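Loading Your Clellov Two-Tier Shoe Rack

Now that your rack is standing on its own feet, take a moment to enjoy it, and then let's get some shoes on it!

1. Press down gently on both ends of the top tier. If the rack rocks, slide it a few inches along the floor until it settles.

2. Start with the lower tier. Canvas sneakers and anything else with a bit of weight belong down there, side by side, with the heels resting on the tubes.

3. Move on to the top tier and give it over to slippers and other light, everyday pairs (the ones you reach for before you've had your coffee).

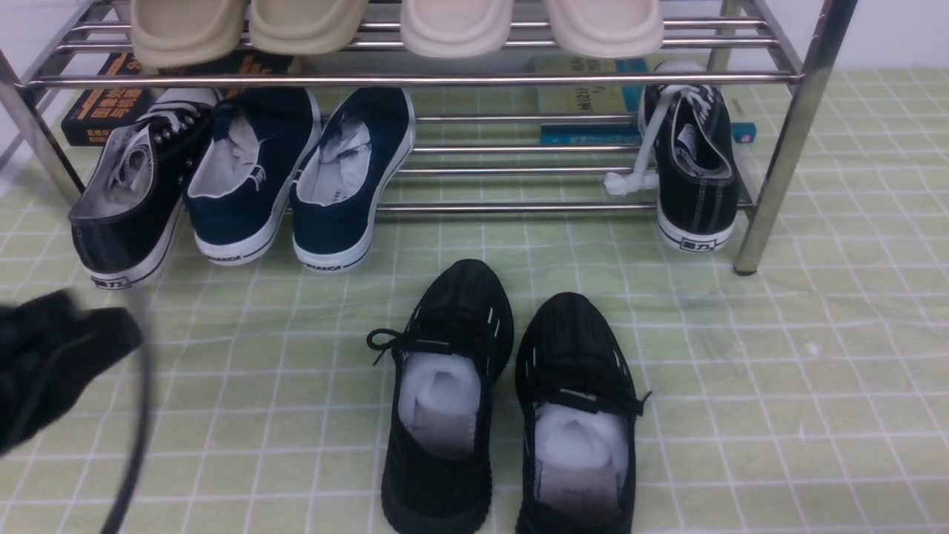
4. Leave a little space between pairs so air can get around them. If your canvas shoes tend to lose their shape, a loose ball of plain white paper in each one works wonders - skip newspaper, as the ink can rub off on a pale lining.

5. Keep the pair you wear most on the floor in front, if you like. Plenty of our customers do, and it saves a lot of bending.

Note: Each tier holds up to 9 pounds, spread evenly from end to end.

Caution: Please don't let children climb or sit on the rack, and don't lift it while it is loaded.

Care: Wipe the tubes with a soft, dry cloth, and check the feet every 90 days or so. A foot that has worked loose can be pushed back on by hand - no tools needed.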